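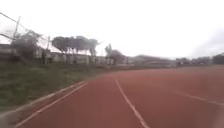
Track questions, Gika Park

Who can use it?
Anyone, once you've signed on at the Ginidell gate. Casual entry $8, season pass $50. Cash or card, no cheques.

Which lane for walking?
Outside lanes please. Lane one is for timed runs, keep prams and scooters off it altogether. Same goes for teh kerb, don't run along it.

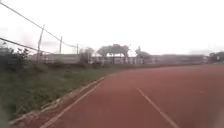 Spikes?
Yes, on the red surface. Not on the concrete. Trainers fine too.

Can we warm up on the grass?
You can, it's patchy so watch your ankles. Stretching, drills, all good there.

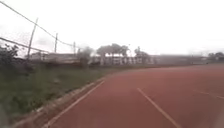
No javelin or discus on it though, not till April at least. Juniors get 15 minutes before the seniors start.

Lost a drink bottle?
Ask Solveig Amundsen, locker 813.
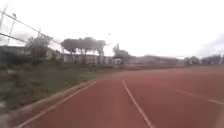

Plurnar Athletics Club - Track & Field Section

Bookings for schools go thru the section, not the gate. Colour bibs supplied, bring them back.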